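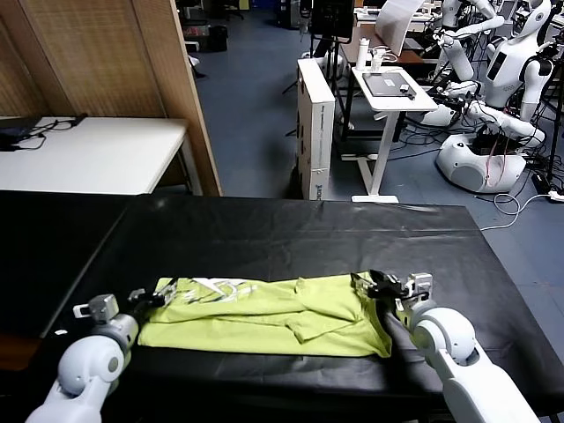
Folding shirts is what I wish it would do at my house, one reader of our first edition wrote to us, and then she asked, very sensibly, why a machine that costs more than a car should find a T-shirt so hard. We liked her letter so much that we have built this whole chapter on it.

# Chapter 7: A Morning at the Open Day

Most of you will meet your first working robot the way we did, standing in somebody else's laboratory with a visitor's sticker on your chest, trying not to step on a cable. Ours was the June open day at Pleretti, and we went in expecting speed and noise (too many movies, I suppose!). What we got was a pair of white arms and one lime-green shirt, and a room full of grown people leaning forward to watch a piece of laundry.

It's worth asking why they leaned. A metal block keeps its shape when you pick it up, so once you know where one corner is, you know where all the others are too. A shirt makes no such promise. Pull on one end and the collar bunches up in the middle; let go of a sleeve and it lands wherever it likes. Every crease is a new shape, and the program has to cope with whichever one it gets. Engineers call things like this *deformable objects*, and you will see the term often from here to the end of the book.

Two arms help a great deal. With a gripper at each end of the cloth, a machine can hold a strip straight between them, much as two people do with a bedsheet - and if you have ever folded a bedsheet alone, you already understand the problem. The arms must agree, though. If one pulls a little more than the other, the cloth slides or twists, and so we'll spend much of Section 7.2 on how two arms share a single plan.

Then there is the matter of the fingers, which our hosts were very patient about, even after we had asked the same question twice.
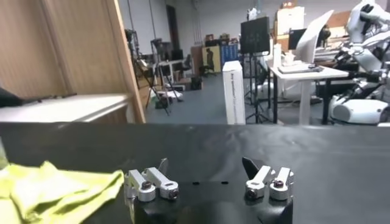 *Figure 7.2. The gripper's two fingers, with the cloth lying to the left.*

Look at how few parts there are to a hand of this kind. Links, pivots, a pad at the tip of each finger, and a gap between them that opens and closes. Your own hand feels a hem slipping long before you see it, and a simple gripper has to get by with much less. We'll come back to touch in Section 7.4, once we have the geometry in place.

**Before you read on**, take a T-shirt from a drawer and fold it slowly, using only the thumb and first finger of each hand. Write down every time you let go and take hold again. Keep your list - you will need it for the exercises on page 105.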